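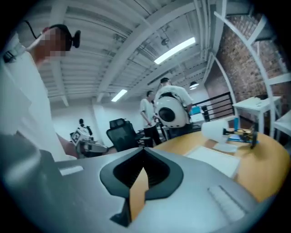

7 min read

Fikico Table Notes

README and data card, February release

Fikico Table Notes is a collection of 3000 short written notes on small household and office things lying on a table, and on what a person should do with them. The usual thing to do is to put them in a box, to stand them up, to move them aside, or to leave them. The notes were written in the Gellholm room, where the main table is round and has a honey-colored wooden top. We worked on this collection together with the Cirillo office, which prepared the word list and read the notes a second time.

Please read the whole card before you use the files. It is a little long, but most questions which we received after the first release are answered in it.

What is in the package

notes.txt holds the notes, one note in one line. The encoding is UTF-8.
words.txt holds the word list, with the preferred word first and the accepted words after it.
groups.txt gives the group of every note.
changes.txt says what was changed after the first release.
README is the text you are reading now.

There are no pictures in the package. The notes are only text.

How one note looks

Every note has four fields, separated by a tab. The first field is the number of the note. The second is the thing. The third says how the thing lies or stands at the start. The fourth says what should be done. Three notes, with the fields written here after each other and separated by a semicolon:

0017; paper cup; lying on its side, near the far edge; stand it up
0018; paper sheet; folded, under the cup; take the cup away first, then put the sheet in the box
0019; brush; resting on a small stand; leave

The note 0019 is correct and complete. "Leave" is a full instruction in this collection. In the first release some users removed all such notes, thinking that they were unfinished. Please keep them. A table is also put in order by knowing which things are already in their place.

The groups

The notes are divided into groups according to the fourth field.

Box: 1278 notes. The thing goes into a box.
Leave: 901 notes. The thing stays where it is.
All other notes are in the groups Stand, Aside, Fold and Ask.

The group Ask is small. It is used when the writer could not decide from the look of the thing what to do with it. A paper with handwriting on it is a good case. It may be waste and it may be important, so the fourth field says "ask the person who sits at the table". We did not want the writers to guess in such a case.

The table and the room

The notes use many words of position, and these words make sense only if the reader knows a little about the place.

The table is round. A round table has no corners, and for this reason the word "corner" is never used in the notes for a place on the table. We write "near edge", which is the edge at the person who sits, and "far edge", which is opposite. Left and right are always from the side of the sitting person. If the person sits down at another side of the table, the near edge moves with the person. This was the cause of many mistakes in the first release, where a few writers took the door as the fixed point.

The floor has a brown wood grain. We mention it only because the color of the floor and the color of the table are both called "wood" by some writers, and then "on the wood" is not clear. In the present release it is always "on the table" or "on the floor".

Along the side of the room are white metal shelves, and there is a wall with small brown mosaic tiles. The shelves appear in the notes as a place for flat things, for instance panels. The wall appears only as a direction ("toward the tiles"), and we are slowly replacing this by left and right.

The office chairs are black. One kind has a mesh back and a headrest. Chairs are not things to be tidied in this collection, but what is hanging on a chair can be. A jacket over the back of a chair has its own rule, see further down.

The box

The box is the most frequent object in the notes, and so we were strict with the words for it.

The word "box" means an open box which is used as the goal. If there is a second box which should itself be put away, it is called "carton", even if it is not made of carton in the strict meaning. This is not beautiful English, but it prevents the sentence "put the box in the box".

We write "inside" for the space in the box and "bottom" for its lowest surface. We do not use "floor" for the bottom of the box, for the reason given above. When the box lies with its opening to the side, the note says "open to the left" or "open to the near edge" and so on. The writer must give this direction, because putting a cup into a box which is open to the side is a different movement for the arm than putting it in from the top.

Light things come last. If there is a cup and a heavy roll, the roll goes first and the cup after it. This order is written in the notes only when both things are in the same note. Otherwise the notes do not depend on each other, and you can read them in any order.

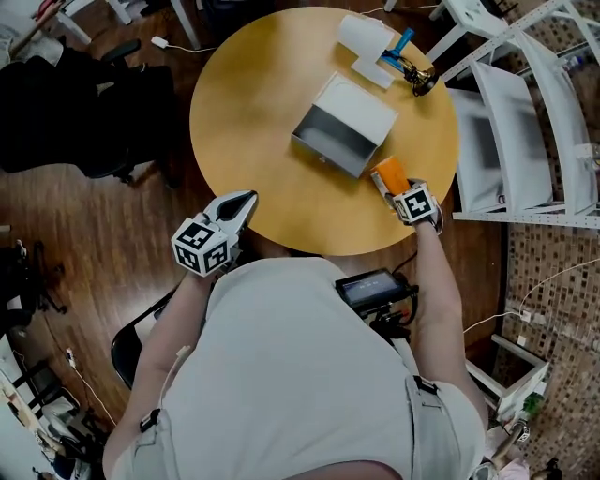 The words for the things

There are 15 classes of things in words.txt. For most of them the choice of the word was easy. For the following ones we had discussions, and we give the result here.

Cup. Always "paper cup" if it is of paper. A cup can stand, lie on its side, or stand upside down. We do not write "fallen", because we do not know if it has fallen or if somebody laid it down. The same is true for all other things. "Lying" is what can be seen, and it is enough.

Paper. We have "sheet" for one piece, "stack" for several pieces with the edges more or less together, and "papers" for the rest. "Folded" is used for every sheet with at least one fold, also if it is partly open again. A crumpled sheet is "crumpled" and is never "folded". If one thing lies on the paper, the paper is "under", and the note must say what should be taken first.

Tool with a handle. This was the hardest class. Many such tools look the same from above, especially when only the handle can be seen well. A brush and a scraper can have the same handle. The writer may use "tool" together with the color of the handle, for example "blue-handled tool", and we ask users to accept this as a full name. It is better to have a wide word which is correct.

Stand. A stand is a thing which carries another thing. If a tool rests on a stand, the two belong together. The stand is not empty, and the group is nearly always Leave. If the tool lies beside the stand, the group is Aside and the fourth field says "put back on the stand". Please note that Stand with capital letter is the name of a group and has nothing to do with this object. We are sorry for this double use. The names of the groups are kept from the first release, as several people have built their scripts on them.

Cylinder. For round long things whose purpose is not clear we use "cylinder" with the color, for example "orange cylinder". If one end has another color, it can be mentioned ("with lighter end"), but it is not required. The word "bottle" is used only if there is a visible cap or neck.

Cable. Cables are in the group Leave when they are connected at one end at least. A cable that is not connected is rolled together and goes to the shelves. If the writer cannot see both ends, the group is Ask.

Jacket. A jacket over the back of a chair is Leave. A jacket on the table is Aside, and it goes over a chair. A jacket never goes into the box.

How the notes were written

The writers sat at the table or stood beside it and wrote what they had in front of them, in their own words. After this the notes went to Cirillo, where the things were renamed with the preferred word from the list. The third field was left in the words of the writer, except for the corrections of position described before. You will therefore find "close to the far edge", "next to the far edge" and "almost at the edge, far side" for the same place. We kept these differences, as people who use the notes for reading exercises told us that the variety is useful.

Most of the writers, and also the author of this card, do not have English as first language. The spelling is American and was checked. The grammar was corrected only where the meaning was unclear.

What the notes are good for

They were made as reading and sorting material: to practice instructions, to compare how people describe position, or to test if a list of words is wide enough for an ordinary table. The Grellach project uses them in this way and has added its own column for difficulty, which is not in our package.

Known problems

Some positions are double. "Behind the cup" may mean farther from the person or hidden by the cup. We found this late, and only a part was corrected.

The colors were written by eye. White and light gray are mixed, and the same box can be "white" in one note and "gray inside" in the next one. Both can be right, as the inside of a box is often darker than the outside.

The things are those of one room. There is little food, there are no plates, and there is too much paper. For a kitchen table the classes will not be enough.

The group Leave is large. If you take a random part of the notes, please check that you have not taken mostly this group.

Changes after the first release

The word "corner" was removed from all positions on the table.
"Glass" was divided into "glass" and "paper cup".
The door is no longer used as a fixed point.
The rule for the jacket was added.
Double notes with the same four fields were removed and new notes were written in their place, so the total is the same as before.

Corrections

If you find a mistake, send the number of the note and the field which is wrong. You do not need to propose a better text, but it helps. Corrections are collected in changes.txt and come into the files with the next release. The numbers of the notes will stay the same.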